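Section 2: Laying out your parts before a Pludemura build

I lay everything out in yellow trays before I pick up a single tool, and I'd love for you to do the same. Pull the trays up rim to rim so you can reach both.

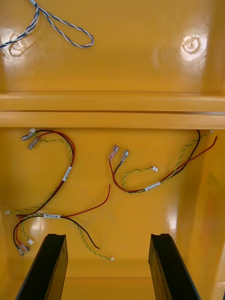 Plarach Makers Club – Bench Wiring Team

1. Check your kit list first. It's dated 2024-11-05, and the September one has the old lead lengths on it (I still grab it by mistake!).

2. Give the solenoids a tray of their own. Turn each one so you can find the lead, then follow it to the plug.

CAUTION: Don't lift a solenoid by its wire. Hold it by the metal body. 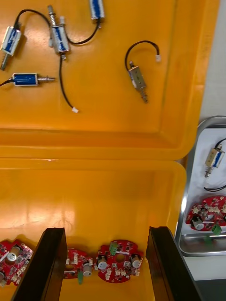

Fig. 2. Solenoids in the upper tray, with plungers and wire leads.

3. Spread out the harnesses with the red, black and green-and-yellow wires. I like them flat on the tray floor – piled up, the terminals hook into each other and you'll be there all night.

4. Keep the twisted pairs on the other side of the rim. 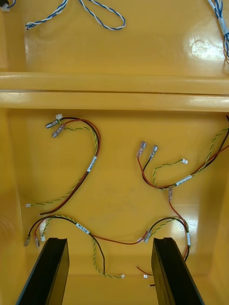

Leave any label on the wire until section 12, when you match it against the Henasov chart. I cut one off early once and spent a whole evening guessing.

NOTE: A twisted pair likes to spring back into a loop. Let it! Straightening comes later.

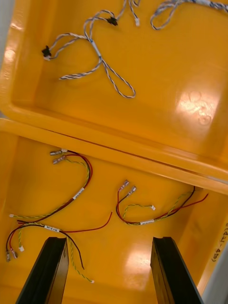 Reading time: 2 minutes

5. Look over the spade terminals one by one. If a sleeve has slid back, push it gently into place with your fingers.

6. Put anything doubtful in the Maillard tin. It holds up to 43 small parts, and we go through it on club night.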